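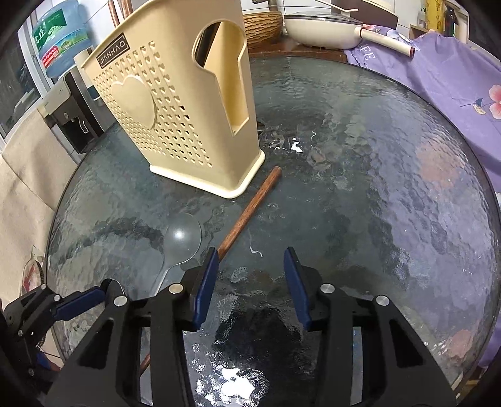
Gemechu Gebru objected, when he read our first draft, that a shared meal can not be treated as one event, and that people who leave the table early should be counted apart from those who stay until the end. We accepted this remark and coded the interviews again. The change is small in numbers, but it changes how Section 3 should be read.

Figure 2. A clear plastic spoon and a brown chopstick on a glass tabletop.

3.2 Who stays at the table

The household survey in Durkport gave 268 usable answers. Most respondents eat the evening meal with at least one other person, but the length of the meal differs strongly between the old harbor streets and the newer Nirklow blocks. In Nirklow many families work in shifts, and the meal is often taken in two rounds. The second round is shorter and there is less talk in it. Several respondents did not call it dinner at all – they used the word for a snack.

Mixed use of utensils (Figure 2) was reported in both areas. We did not find that it follows the age of the respondent, as Wenjie Kong suggested for the earlier interviews. It seems to follow who cooked. When the food was bought outside, people used what came with it, also when other utensils were in the drawer.

Two limits must be mentioned. The interviews were made in November, when the harbor has less work, so the early leavers may be too few in our data. Also, three respondents answered for a whole building, and we kept their answers only in the part on shopping. The question of guests is treated in the next section.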